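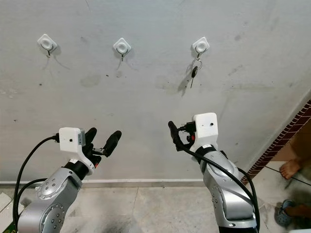 ## Adhesive hooks on bare concrete: does any of this last?

**halldora_t**

Moved into a flat with concrete walls in the hall and the landlord won't allow drilling. Every shop I go into sells stick-on hooks with a weight printed on the packet that I don't believe for a minute. Six kilos? On a lump of foam tape? I want to hang coats, a dog lead and a canvas bag that usually has tins in it. Has anyone had these up for longer than a fortnight on concrete, as opposed to tiles or glass?

**gandus_flat6**

Keys, yes. Coats, no. Concrete sheds dust for ever and the tape ends up stuck to the dust. Mine came down at three in the morning with a waxed jacket on it and I thought we'd been burgled.

**Zihan Dai**

Disagree with the above. I've had four coats on four hooks since July and they haven't moved. You have to prep it properly:

1. Brush the wall, then hoover it.
2. Wipe with surgical spirit and let it dry.
3. Press each hook for 30 seconds, hard, with the heel of your hand.
4. Leave it a full day before you hang anything.

Most people skip the last one and then moan about the tape.

**gandus_flat6**

I did all four. The spirit just soaked in. What's your wall, painted or bare?

**Zihan Dai**

Sealed, I think. It has a slight shine.

**gandus_flat6**

So it's not bare concrete, is it. You've stuck your hooks to varnish.

**Yuxi Wan**

He's got a point, Zihan. A sealed wall is a different job altogether.

Halldóra, try the sticky tape test before you spend anything. Press a strip of parcel tape on the wall, rip it off and look at the back. If it's grey and furry you need a sealer first, and your landlord may have views on that too.

**halldora_t**

Did the parcel tape. Grey and furry. Lovely.

Does anyone trust the numbers on the packet at all? The one I've got in my hand says "tested 1000 times" and doesn't say what the test was.

**jingyi_y**

I wouldn't. The figure is usually for a dead weight pulling straight down on something smooth. A coat hangs off the front of the hook and gets yanked sideways every time you grab it in a hurry. My own rule is a tenth of whatever they print. I kitchen-scaled my hall stuff once: the dog lead was roughly 300 grams with the bag dispenser on, and that's been fine. Winter coat, forget it.

**Zihan Dai**

A tenth is silly. You'd never hang anything up.

**jingyi_y**

I'd hang up a dog lead. I just said.

**Yanling Zheng**

Why is everybody set on sticking things to the wall? Get a freestanding coat rail. Mine was second hand, holds the lot, and it comes with me when I move.

**halldora_t**

Hall's too narrow, I'd have to turn sideways to get to the kitchen. I did look at the over-door kind but the front door has a closer on it.

**Yuxi Wan**

Bedroom door?

**halldora_t**

Hm. Hadn't thought of that. The dog will hate it, he likes his lead where he can stare at it.

**gandus_flat6**

Lead on a stick-on hook, coats on the bedroom door, tins on the floor where tins belong. And warm the tape with a hairdryer before you take it off, or you'll be arguing about the deposit.

**Zihan Dai**

Still say the coats would hold if she sealed it.

**halldora_t**

I've emailed the landlord about sealer and I'm not holding my breath. Door rack is coming on Sunday.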